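Mimaslow Classroom Edition
Simulated robot arm cell for school clubs and competition teams
Product code 3802
Made by Clarnau, sold in Australia by Bianchini

Mimaslow is a software package for students from Year 9 and up. It gives to every student a complete workcell on the computer, with one table, one arm with two-finger gripper and a set of coloured blocks. The students write the program, press Run and watch what the arm is doing. The club does not need to own a real arm, and the students can also practise at home.

The package was made together with teachers who prepare teams for the Pastum Challenge. For this reason the first tasks are the same as in the junior round: pick a block of the named colour, bring it to the board, release it and return the arm to the start position.

The room camera is the view that most students open first. From it they can judge the height of the gripper over the blocks before they send the next move.

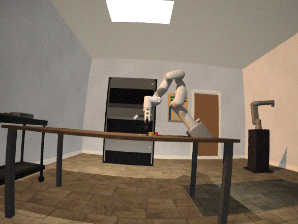
Tamsin wrote to us that her club spent the whole first Wednesday only on gripper height, and that she would like the blocks in the starter task to be further apart, as the younger students often catch two at once. We have now added a spacing setting in the teacher menu. It can be changed for each student separately.

What is in the package
Licence for 18 students and one teacher, valid for 3 school terms
Starter tasks with blue, yellow and red blocks
Task editor for the teacher
Printed workbook, A4, colour
Access to the team practice server, open until 9 pm

Programming
Students can begin with the block editor and change to Python when they feel ready. Both are working with the same arm commands, so a program made in the block editor can be opened as Python text. Comments are kept. Please note that the opposite direction is not possible at the moment.

For the placing tasks we recommend the high camera, where it is easier to see how the cube is lying in relation to the edges of the board. 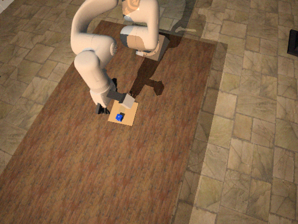

High camera view: blue cube and board, placing task.

Scoring
The teacher can switch on the scoring. A perfect round gives 2000 points. Points are taken off when the cube is touching the edge of the board or when the arm stops in the wrong position. Each run is saved, and the team can replay it at half speed.

Computer requirements
Any school laptop with 8 GB memory should be enough. A mouse is recommended for turning the camera.

Delivery
The licence key is sent by email. The workbook is posted separately and takes around two weeks. Orders for the new school year should reach Bianchini before the end of December.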